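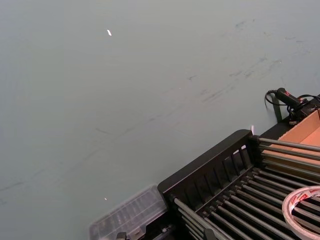
Gudeta: the dish rack and tape set

Version 5, tidied up in November

Hi, and thanks for grabbing this. Gudeta is a small collection about putting things away on a bench, and this part of it covers one very ordinary corner: a black dish rack, a cardboard tray and a roll of clear tape. I wrote most of this README after dinner with a cup of tea going cold beside me, so forgive the rambling. Henok Negussie set up the folders and Nanami Minami did the written notes, and I'm the one who answers emails.

What's in it

There are 80 short episodes in this part, and 3000 across the whole of Gudeta. Each episode has its pictures, a plain text note and one line saying what the job was. The jobs are all tidying jobs of the kind you'd give a teenager: tape into the tray, tape onto the rack, clear the rack, leave the tray alone. I kept the wording loose on purpose (people say "pop it in the box" far more often than "place the object in the container"), and Nanami fixed my spelling but left the slang in.

The things

The rack is the star for me. I've grown weirdly fond of it! It's a plain black one with slatted end panels and rods for the bed, and it's a surprisingly fiddly place to put anything flat. Plates have edges that drop between the rods and stay there. A roll of tape just lies across the top and looks at home wherever you leave it, so the notes call it "on the rack", never "in the rack". We argued over that for a whole afternoon and I'd rather not reopen it.

The tape is clear, with red and white at the core. In the notes it's always "the tape" or "the roll", and if you search for "sticky tape" you'll also get 21 early notes that I wrote before we agreed on a word. They're fine to use.

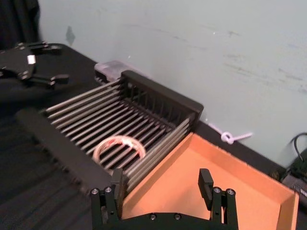

Tape lying across the rods, with the open cardboard tray beside the rack.

The tray is a shallow cardboard one with low walls. We say "tray" in the notes and "box" in some of the job lines – same thing, I promise. Henok wanted to swap it for a proper plastic tub, but I like cardboard for this. It's what most of us have lying about in the garage, and the colour makes it easy to find when you're flicking through a lot of pictures in a hurry.

About the bench top

It has marks on it. Scuffs, smears, the odd white speck. I didn't wipe them out of the pictures afterwards and I'd ask you not to either, at least in copies you pass along. A spotless bench isn't what a kitchen or a workshop looks like at 5 in the afternoon. The colour of the top also shifts a fair bit between views, so please don't sort anything by it. I tried that once and made a right mess of the index.

How the notes are written

Every note starts with the rack, then the tape, then the tray. If a thing isn't in view, it's left out. When the rack has nothing on it, the note says "rack clear", and the same goes for the tray:
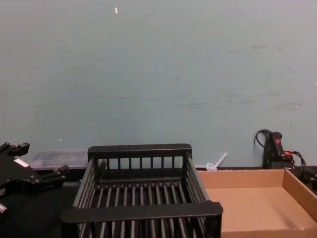
"rack clear, tray clear" is the whole note in those cases, which looks lazy but has saved me hours. Left and right are always as you see them in that particular picture. If you're comparing two views of the same episode, match them by the tray and the rack first and worry about sides later.

Known problems

A few job lines still say "basket" when they mean the rack. The Rilska folder has two notes files and you want the longer one. Anything labelled Jilovach is from an older bench layout and doesn't belong with this part, so skip it until I've moved it – I will get to it.

Using it

Free for teaching and research. If you put it in a paper or a class handout, credit Lodance and mention the version number. Corrections are very welcome, small ones too. Send me the episode number and the line as you'd write it, and I'll add your name to the thanks file.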